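Automation on the Packing Floor at Terkari: What Changes for the People There

Project report by Morenike Afolabi and Kamran Mughal
Submitted Jun 13, 2019

Our project looked at a mail-order warehouse that is bringing robot arms into its packing hall. Terkari ships kitchen goods and small hardware. Until last September all picking from the sorting tables was done by hand. Now two tables have an arm, supplied by a company called Mellex, and a third is being prepared.

We wanted to know what the arms change for the people who work beside them. We interviewed 13 employees, sat in on training, and compared the old and new job sheets. We did not measure speed, as the company keeps those numbers to itself.

Before an arm is given a new kind of item, the grasp is tried out in simulation. This used to be done at Mellex. Terkari now does it on site, at a desk next to the packing hall, and two former packers have been trained for it. One of them is Jummai Adeleke, who packed for over 14 years. She loads a simple model of the item, sets the approach and checks the view from the gripper.
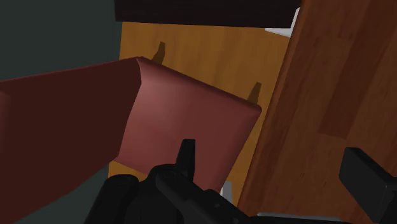
4 min read

The view in the simulator is close and often partly blocked. In this one a large red object with flat sides takes up much of the picture, and the black gripper reaches up in front of it. There are wooden surfaces behind. Adeleke told us that learning to read views like this was harder than learning the software. At a table she would just lean over and look. On the screen she has to work out the shape from whichever faces are showing.

Her pay went up one grade. She sits for most of the day, which she likes for her knees and dislikes otherwise. She also misses the talk at the tables – the desk is behind a glass door and only one person works there at a time.

For the packers who stayed on the floor, the change is of a different kind. The job sheet used to list picking, checking, wrapping and labeling. At the arm tables picking has been removed and "clearing" added. Clearing means pausing the arm, taking out an item it could not handle, and starting it again. Aparecida Teixeira said she did not mind the work but did not like waiting for the arm to finish a move she could have done herself. Of the people we interviewed, 5 said they felt less tired after a shift, and 4 said they felt more watched, as every pause is logged under the name of whoever is signed in.

The log came up more than anything else. Supervisor Ekene Ajayi said it is used only to find problem items. The packers had been told this in a meeting but had not seen it in writing. We asked for a written policy and were told one was being drafted.

No one has been laid off. Two people who left were not replaced, and several packers brought this up before we asked. The company says it will decide on staffing after the third table is running.

There are limits to our work. We spoke only to the day shift, and the interviews took place in the break room, where others could sometimes hear. The night shift has one arm table and fewer people to clear it, so answers there might differ. We also had only one long conversation about the simulation desk, and Adeleke chose that job herself.

Our recommendations to Terkari are to put the rules for the pause log in writing, to rotate the simulation desk among any packers who want to train for it, and to let packers comment on new items before they are released to the arms. Ajayi has agreed to try the last one at the third table.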